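Prargate 500 Crowd Barrier
Sold by Erance | Sold singly or in packs of 14
Page reviewed by Finn Voß

The Prargate 500 is a steel street barrier for marches, rallies and road closures. The maker, Kondham, calls it "riot rated." We asked what that rating is and who gives it out, and got a brochure back. 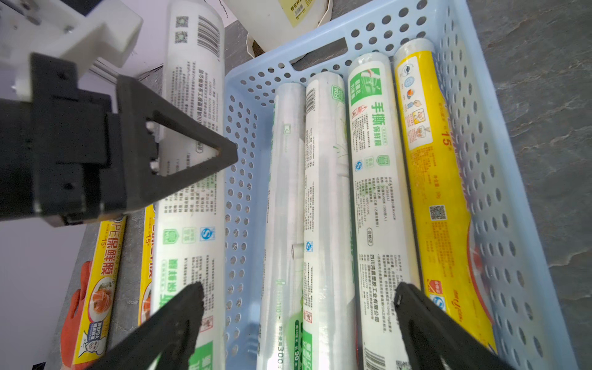
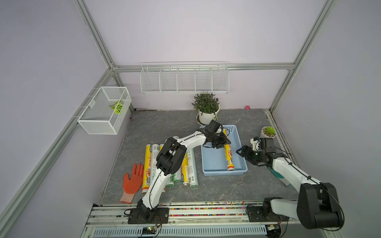
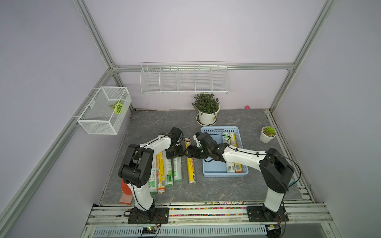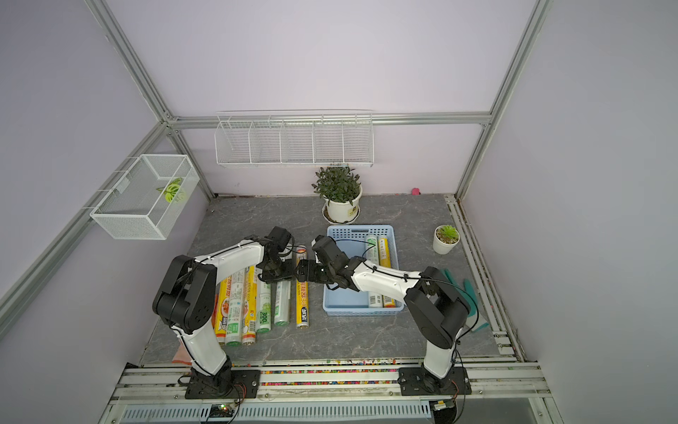
First photo: rolls of plastic wrap in the blue basket. Other three: the two arms at the marble-patterned worktop.

What you get
One welded panel with hooks at one end and loops at the other, and two flat feet. The feet come off with a single bolt each. Reflective strips are extra, and so is the stacking cart, which you will want if you buy more than one pack.

Weight: 40 lb per panel
Finish: galvanized
Price: $3,383 per pack, freight not included

What Kondham claims
The brochure says one panel stands up to 500 pounds of push. It doesn't say how high up the push was, how long it lasted, or whether the panel was standing alone or hooked into a line. Those are big gaps. A crowd leans on the top rail, and it doesn't lean for two seconds and then stop.

It also says a line of these "calms tense situations." We have no idea how a fence would do that. Plenty of people who have been on the wrong side of one at a protest would say the opposite, and a police department that buys barriers on that promise should ask for something in writing.

What we would say
It is a decent barrier. The hooks line up, even on a curb, and the flat feet are less of a trip hazard than the bridge type. Arne Eichhorn in our warehouse put up a full pack by himself on a Tuesday morning and had no complaints except about the bolts, which he thinks will rust first.

The older Sung panel costs less and has fixed feet. If your barriers go out twice a year for a parade, look at that one before you pay for this.

Not suitable for
Stopping vehicles. Kondham's sales sheet hints at it. Please don't use it that way.

Returns
Unused panels only, in full packs. Buyer pays freight both ways.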